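## Notebook, January – slow cure on the Kobzar glaze tests

Carrying on from the last entry. The Kobzar base is still crawling on the buff clay and I have run out of ideas that don't involve sieving.

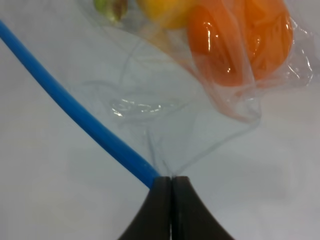
Annapurna Shetty wrote in the margin of the last page that the crawling looked to her like dusty bisque, and that she would wash every tile and leave it overnight before touching the recipe. Fair point. I had been wiping them with a damp sponge and glazing the same afternoon. She also asked whether the base had been put through the 100 mesh or only the kitchen sieve. Kitchen sieve, I am sorry to say.

So, two changes this time, which I know is one too many, but the kiln slot was going and I didn't want to waste it.

**Tiles.** Six in the buff, all from the same slab, bisqued together in the small kiln. Rinsed under the tap and left on the rack overnight. I kept back two unwashed ones from the earlier batch as a check.

**Glaze.** Kobzar base, dry weight as before, with the Wenlow ball clay swapped in for the old one. The old bag is finished and the supplier has stopped listing it. Wenlow is a shade greyer when wet and takes longer to slake. I gave it until after lunch and it still had lumps at the bottom of the bucket. Put through the 100 mesh twice. The second pass left hardly anything behind except a bit of brush hair.

The bucket had thickened by the time I came back to it, so I let it down with water in small splashes. Should have measured the water. I didn't.

**Application.** Dipped, count of two, tongs at the corner. Touched in the tong marks with a brush. The washed tiles took the glaze more slowly than the unwashed ones and the coat came out thinner, so I dipped tiles 5 and 6 a second time once the shine had gone. Tile 6 has a drip down the back, now scraped off.

**Firing.** Middle shelf, slow start, same programme as the last Gronden firing with a longer soak at the top. Lakshmi had bowls on the shelf below. She asked me to keep the peephole bung in during the early part, which I did.

**Results, opened this morning:**

- Tiles 1 to 4: no crawling. Surface a bit dry towards the edges, more satin than gloss.
- Tile 5: good. Best of the lot, even colour, breaks nicely over the combed lines.
- Tile 6: one bare patch near the corner where I brushed over the tong mark. Otherwise like 5.
- Unwashed tiles: both crawled, one badly. Same bucket, same shelf.

That puts most of it on the dust, as Annapurna said. It doesn't clear the old ball clay, as I have none left to test against. If anyone has a tub of it at the back of a cupboard I would like a cupful.

Lakshmi Kurup looked at tile 5 and thought the colour was closer to the Zarville green than what we were getting in the autumn. I held it next to the old Zarville sample by the window and it is still too yellow. Copper down slightly next time, or leave the copper alone and try it on the white body first. Leaning towards the white body.

Still to do:

- weigh a measured 100 ml of the glaze so there is a number to go back to
- relabel the Wenlow bin, the pen has rubbed off
- cut 32 more tiles, thinner than these
- new cone packs, we are down to the last box

Tiles are on the sill above the wedging bench with numbers on the back in oxide. Please don't move tile 5.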